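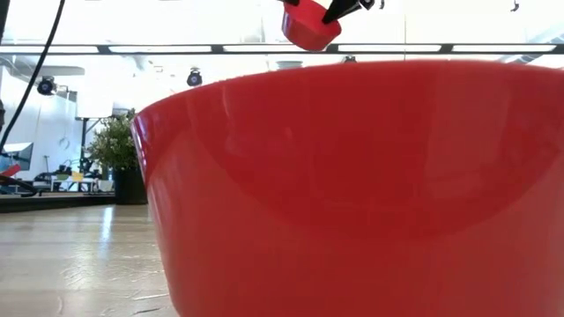 Figura 4 -- Taça vermelha e colher medidora.

4. Preparação e primeira utilização da balança de cozinha Porkitz

A presente secção aplica-se aos modelos com plataforma amovível. Leia-a na íntegra antes de ligar o aparelho e conserve o manual para consulta posterior.

4.1 Colocação

1. Retire a balança da embalagem e remova a película do visor.
2. Coloque-a sobre uma superfície horizontal, firme e seca. Toalhas, tapetes de silicone e tábuas de corte instáveis alteram a leitura.
3. Verifique se os pés de borracha assentam por completo.
4. Abra o compartimento inferior e introduza 2 pilhas do tipo AAA, respeitando a polaridade indicada na tampa.

Cuidado: não misture pilhas novas com pilhas usadas. Retire-as se não tencionar utilizar o aparelho durante um período prolongado.

4.2 Escolha do recipiente

Pode ser utilizado qualquer recipiente estável cuja base caiba na plataforma. As taças de plástico são, em geral, mais leves do que as de vidro ou de cerâmica e deixam maior margem até à capacidade máxima. O peso do recipiente conta para essa capacidade, mesmo depois de descontado no visor. 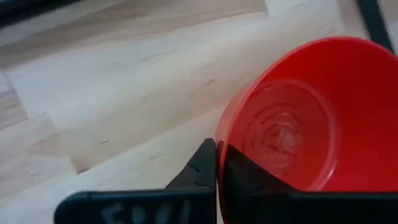
Antes de pesar, certifique-se de que o recipiente não encobre o visor nem toca na bancada ou na parede. Um recipiente apoiado fora da plataforma, ainda que ligeiramente, produz valores inferiores aos reais.

4.3 Pesagem com tara

1. Prima LIGAR com a plataforma vazia e aguarde a indicação 0 g.
2. Pouse o recipiente no centro da plataforma.
3. Prima TARA. O visor regressa a zero.
4. Adicione o primeiro ingrediente, devagar, até ao valor pretendido.
5. Para acrescentar outro ingrediente, prima novamente TARA e repita o passo anterior.

Nota: quando se retira o recipiente, o visor apresenta um valor negativo. Trata-se do funcionamento normal; prima TARA para repor o zero.

Nota: as quantidades muito pequenas -- fermento seco, sal, especiarias -- podem não ser detetadas quando adicionadas grão a grão. Deite-as de uma só vez ou pese-as à parte.

4.4 Unidades

A tecla UNID. alterna entre gramas e onças. A unidade escolhida mantém-se após o desligamento, exceto em caso de substituição das pilhas. As colheres medidoras indicam volume e não devem ser usadas para verificar a exatidão da balança.

4.5 Calibração

Efetue a calibração na primeira utilização e sempre que a balança for transportada. É necessário um peso-padrão de 1000 g, vendido separadamente.

1. Com a balança ligada e a plataforma vazia, mantenha premida a tecla UNID. até surgir CAL.
2. Solte a tecla e aguarde que a indicação deixe de piscar.
3. Coloque o peso-padrão no centro da plataforma, sem tocar na bancada.
4. Aguarde cerca de 9 segundos. A palavra FIM confirma a operação.

Se surgir ERR, retire o peso, desligue o aparelho e recomece no passo 1. Após duas tentativas sem êxito, contacte a assistência Flisden, ao cuidado de Dede Acheampong, indicando o número de série gravado na base.

Cuidado: não calibre a balança junto de janelas abertas, ventiladores ou exaustores em funcionamento.

4.6 Limpeza

Limpe a plataforma com um pano húmido e seque-a de imediato. Não mergulhe a balança em água. A limpeza do compartimento das pilhas é tratada na secção 6.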